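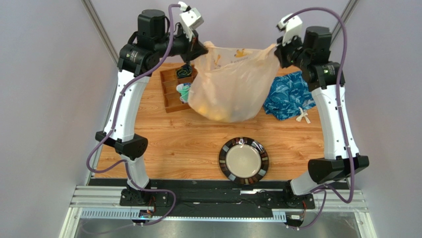

Thin peach plastic bag, top edge pulled straight.

Orex 2081 handheld bag sealer, had it since May

Quick one, typing this between loads of dishes. Short version: good on chip bags, bad on anything thick, buy it if it's on sale.

Got mine from Dogar. Came in a box way too big for it. Sealer, a magnet strip you stick on the back yourself, a folded sheet of instructions in very small print. No batteries. Takes 2 AAs and the door is stiff, I used a butter knife the first time and left a nick in it.

Why I wanted one. Clips. We own a whole drawer of clips and they all end up on the same three bags while the crackers go soft. Also rice. Spilled a bag of rice across the pantry floor in spring and was still finding it weeks later.

How it works

Slide the lock, wait a few seconds, pinch the bag edge, drag slowly. Slower than you think. My first five or six seals had gaps becuase I was going at the speed they show on the box. Go half that. If the plastic wrinkles, you went too slow or stopped. If it peels right open, too fast.

Getting the bag flat is most of the job. Put it down on a table, smooth the top edge with your hand, push the air out, then seal. Doing it in midair sort of works on a small bag, but the edge wanders and you get a smile-shaped seal.
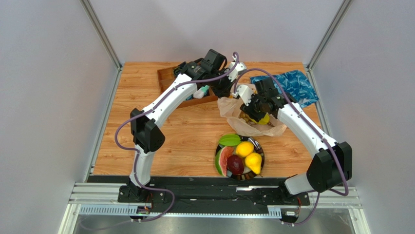 What it seals and what it won't

Chip bags: great. Best thing it does.
Frozen peas and corn: fine, wipe the edge first. Any frost in there and it won't stick.
Bread bags: sort of. Very thin stuff, melts through if you pause for even a second.
Cereal liners: yes on one brand, no on the other, couldn't tell you why.
Coffee with the foil lining: no. Tried four times. Gave up and used a clip.
Thick dog food bags: no chance.

Battery life

The box says 1000 seals. I don't believe that, but I'm not keeping a tally either. Mine went weak after a couple months of most-days use. You notice because the seal starts peeling at one end only. Fresh ones fixed it. The instructions tell you to take the batteries out when you store it, I never do.

Compared to the Vemau

My sister's kitchen has the Vemau, the one that charges by cable. Heats faster, nicer in the hand, has a tiny cutter on the other end that works well. Also costs more than double and the charging port is right where crumbs collect. If you'd use the cutter get that one. I have scissors.

Things I don't like

The magnet strip fell off in a week. Superglued it, still on.
No light to tell you it's hot. You just guess.
The lock is loose. It slid open in the drawer once, didn't touch anything, but I keep it on the fridge door up high now. If you have kids, same advice.
Slight plastic smell when it's warming up. Went away after the first few uses, mostly.

Cleaning

Melted bits stick to the little metal strip. Let it cool all the way and then wipe with a dry cloth. Do not scrape it, I scraped it and theres a scratch now. Still seals ok.

Would I buy it again, yes, at the sale price. At full price I'd probaby save up for the Vemau. Four stars, would be four and a half with a better lock.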